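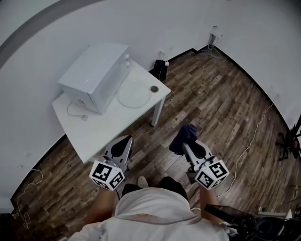 Fig. 2. The microwave corner, with the turntable plate out on the table and a dark navy cloth in the right gripper.

Our project looked at how people clean a microwave in a small shared kitchen, and I must say it grew into a much bigger subject than Lutfa Sheikh and I had bargained for when we began in November! We had pictured one tidy list of steps, but everybody we spoke to at Trondell House had their own way of going about it (Ruwan Bhuiyan, bless him, does the door first and the plate last).

We settled on taking the plug out, lifting the glass plate off and putting it down flat beside the oven, then wiping the inside with a damp cloth. The small table did us very well, although with the plate out there isn't much room left for anything else. We tried the whole routine 3 times and wrote up our notes after each go, and the timings are in the table at the back of the report.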